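Prella Hand-Held Gripper: Bench Care and Setup Kit

Sold by Danladi Tooling, Pastberg
Availability: in stock, ships in the colour you see, which is white
Page updated 7 January 2018

The Prella is a gripper you hold in your hand and carry to the job. It has no arm to hide behind, so everything that would normally go wrong at the end of a robot goes wrong a few inches from your thumb. This kit is for people who own one and would like it to keep opening and closing.

What's in the box
One jaw gauge
One bottle of dry lubricant, 40 mL
Lint-free wipes, pack of 80
Spare fasteners in a bag that will not reseal
Hex keys in the two sizes you need and one you don't
Printed service card

Does it fit my unit?
If your unit is a Prella, yes. If it's the older Iron body, the hex keys and the wipes will fit and the gauge won't. We have a drawer of returned gauges that suggests this line could be in larger type.

Before you start
Clear a table. A real one, with some light over it. Servicing a gripper on your knee is how small fasteners end up in the carpet, and we sell replacement fasteners at a price that we're quite happy with. Put a folded cloth down for the parts to sit on. Take off anything that dangles, or tuck it in.

Routine service, every 200 hours of use

1. Power down and unplug. Wait for the status light to go out. It takes its time.

2. Wipe the outer shell with a dry wipe. No solvent. The white finish turns yellow if you use solvent, and then you'll write to us, and we'll send you this paragraph.

3. Turn the gripper over and look into the centre opening with a good light. You're looking for crumbs, threads and whatever the last operator was having for lunch. Go over the slots on either side as well. Working with a second person helps, one holding and one looking.

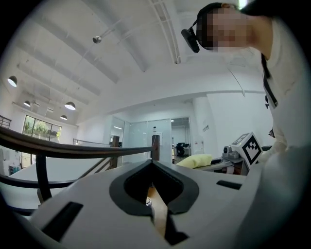

4. Set the jaw gauge between the fingers and close them by hand. They should touch both faces of the gauge together. If one side arrives early, back off its adjusting screw a quarter turn and try again. Most people go a half turn, then spend the afternoon going back.

5. One drop of lubricant on each pivot. The bottle holds enough for 40 services at that rate. Customers who reorder monthly are using a different rate.

6. Plug in, run the open and close check, and write the date on the service card. Pencil is fine.

Marker care
If you run tracking tags on your bench gear, keep their printed faces clean and leave them where they were calibrated. A tag that has been picked up for a closer look needs calibrating again, however carefully it was put back.

Returns
Unopened kits, any time before the end of June. Opened kits, only if something is missing. The extra hex key doesn't count as something wrong, we've had this conversation.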